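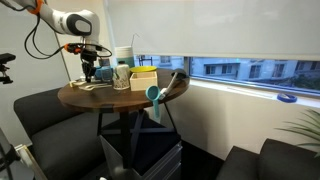

Table refinishing: the questions I get most

I've been stripping and refinishing secondhand tables out of my garage in Carroll for a good while now, and the same emails keep landing. So I typed up my answers. I'm a hobbyist with strong opinions, so take them that way!

Do I have to strip the whole thing?
Nope. If the old finish is just dull and scratched, scuff it with a gray pad, wipe it down, and put a fresh coat on top. I only strip when the finish is flaking or gummy, or when somebody painted it mint green (you know who you are, Fergal Ó Néill).

How do I tell veneer from solid wood?
Look at the edge. If the grain on top carries on over the side and turns into end grain, you've got solid wood. If there's a thin line along the edge, it's veneer — go easy with the sander. I burned through a lovely one in two minutes and I'm still mad about it.

What grit do you use?
I start at 120 and stop at 180 for an oil stain. Going finer than that makes the wood too slick to take much color, and then you wonder why your dark brown came out beige.
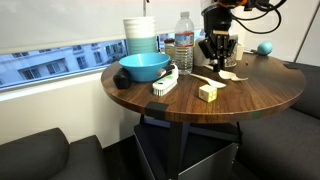 Round tops are a bit trickier, because you have to keep following the grain even when your arms want to follow the curve. Walk around the table as you go. Cross-grain scratches hide beautifully until the stain hits them, and then they're all you can see.

Which stain and topcoat?
My usual is Brindura in the darkest brown they sell, then wipe-on Lidik over that. Ultan Costello swears by Tiltex and his tables look great, so use what you like. Just try it on the underside first, please!

Gloss or satin?
I love gloss on a dark top. It does show every speck of dust and every window in the house, so if that'll bug you, go satin. You can also knock gloss back with very fine steel wool and some paste wax.

How long before I can eat off it?
I give mine 12 days before anything heavy or hot goes near it. Light stuff is fine sooner. If you can still smell the finish, leave it alone.

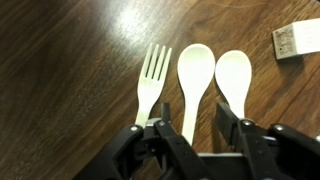 White plastic fork and spoons on a glossy brown tabletop.

What about water rings?
White rings are usually in the finish, so try a little paste wax and a soft cloth. Black rings have gone down into the wood and that's a sanding job, sorry.

Will you do my table for me?
I take on 2 a year, and I'm full until December. I charge $300 plus materials, and you have to get it here yourself — my car is tiny.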